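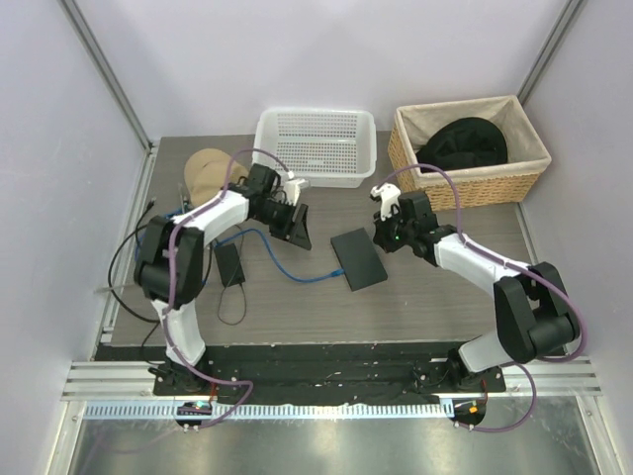 Grey wood-grain top, pale lavender-white back wall.

We use cookies to remember your login and forum preferences. Accept all / Manage settings

Off-white reads as lavender under new LED lamps
Started by savvas_rallis, Tuesday, December 27, 2022

savvas_rallis
Repainted in Pultell Oda, matt, 3 coats over a white acrylic primer. On the swatch card Oda is a neutral off-white with a trace of grey. On the wall, in the evening, it is lavender. In daylight it is close to the card but still a touch cool.

The lamps are Kamside battens, fitted the same week as the painting. The data sheet gives 985 lumens each and a colour rendering index of 72. The old fittings were halogen. The walls before were magnolia, so I have no direct comparison.

Do I change the paint or the lamps? I would like to spend money once.

n_moradi
Lamps. A CRI of 72 is poor for anything you live with. It is a fitting for a garage or a stairwell. Get something with a decent figure and a published R9 and look again before you open another tin.

dirceu_c
Disagree, or at least disagree that it can be said from the data sheet. CRI is an average over a set of pale test colours and it tells you how far they shift, with no indication of direction. Two lamps can both score 72, one pulling towards green and the other towards pink. What you need is the tint, meaning how far the lamp sits above or below the black body curve. A lamp sitting below it will push a neutral wall towards pink or violet. The CRI can be respectable and it will still do that.

Does the Kamside sheet give a Duv value?

savvas_rallis
No Duv on the sheet. It says "neutral white" and gives a tolerance of 5 steps, which I take to be MacAdam steps.

dirceu_c
Yes. 5 steps is wide enough for two battens out of the same box to be visibly different if you put them side by side. It also allows a fair bit of tint in either direction. So the lamp is a suspect, but you haven't caught it yet.

n_moradi
The practical answer is the same though. Low CRI, loose binning, no tint figure. It's a cheap lamp. He is going to replace it whichever of us is right.

dirceu_c
Not if the paint is the cause. Then he has replaced the lamps and still has a lavender wall.

furukawa_n
I mixed trade paint for a living until January and would look at the tin first. Off-whites of that sort are usually a white base with very small shots of black, plus something to correct the black. Carbon black in a white base goes blue. You correct it with a bit of yellow oxide, and depending on the range a bit of red oxide as well. If the yellow shot is short, because a nozzle is partly dried up for instance, what you have left is black and red in white. That is a lavender grey. The quantities are tiny, so a small error shows.

Was it factory-mixed or tinted at the counter? There will be a label on the lid with the formula if it was tinted.

savvas_rallis
Tinted at the counter. Two tins, bought on different days. The label lists three colourants by letter code only. Both labels match.

furukawa_n
Matching labels only tell you the machine was asked for the same thing twice. Paint a patch from each tin on the same piece of white card, let them dry overnight, and look at them by a north window at midday with the lamps off. Put the swatch card next to them. If both patches are off from the card by the same amount, look hard at the base. If one is off, take that tin back with the card and they should remix it.

n_moradi
Swatch cards are printed or lacquered in a lot of ranges. They aren't the paint. I would not use the card as a reference for anything closer than "roughly this".

furukawa_n
Fair for the cheap fold-out ones. The Pultell chips sold singly are real paint on card. Which have you got?

savvas_rallis
Single chip, has a brushed-looking surface.

murakami_s
Two things not mentioned yet.

First, adaptation. Your eye was used to halogen on magnolia, both of them yellow. Move to a cooler lamp and a greyer wall on the same day and a true neutral will look blue or violet for some time. It does settle, though not fully if the next room is still on warm lamps and you keep walking between the two.

Second, optical brightener. Plenty of white papers and cards contain it, and it fluoresces blue in daylight but hardly at all under a white LED, which has next to no ultraviolet. So do the patches on primed board. Copier paper is no good as your white reference. Use PTFE tape folded over a few times, or a block of plain white chalk.

dirceu_c
Seconded on the PTFE tape. It is very flat across the visible range and costs almost nothing.

savvas_rallis
I have the Fikunico colour app on my phone. Is that any use for reading the tint?

dirceu_c
For an absolute figure, no. The camera applies its own white balance and you don't know what it has done. For a comparison in one shot it's tolerable: fold of tape, chip and both patches together, same light, and read the differences between them. Lock the exposure.

n_moradi
I'd skip the app. Borrow one good lamp, hold it near the wall after dark with the battens off. If the wall goes neutral, the battens are wrong. It takes a minute.

murakami_s
That is a sound test, provided the borrowed lamp has the same nominal colour temperature. A warm lamp will hide a violet cast whatever its cause.

n_moradi
Agreed, same colour temperature.

savvas_rallis
Results. Patches on primed board, dried overnight. Tin one matches the chip by the window as far as I can tell. Tin two is visibly pinker. Unfortunately tin two did the last coat on everything.

The lamp test: with a borrowed high-CRI lamp, same nominal colour temperature, the tin two patch is faintly pink and the tin one patch is neutral. Under the battens the tin two patch is lavender and the tin one patch is slightly lavender.

dirceu_c
Then it is both. The batten has a pink tint and the second tin is short of yellow, and the two add up.

furukawa_n
Take tin two back with the board. Ask them to purge the yellow line before they remix, and have them dab a dot on the lid and dry it with the hairdryer while you're standing there. One coat over what you have will do it.

n_moradi
And change the lamps.

savvas_rallis
Paint first. I can live with slightly lavender for a bit. Do I need to sand between, given it's matt?

furukawa_n
No. Wash it down if it's greasy, otherwise straight over.

Related threads
Matt emulsion showing roller lines in side light
Is R9 worth paying extra for in a kitchen?
Magnolia bleeding through white, stain block or another coat
Mixing two part-used tins of the same colour
LED battens flicker when the extractor is on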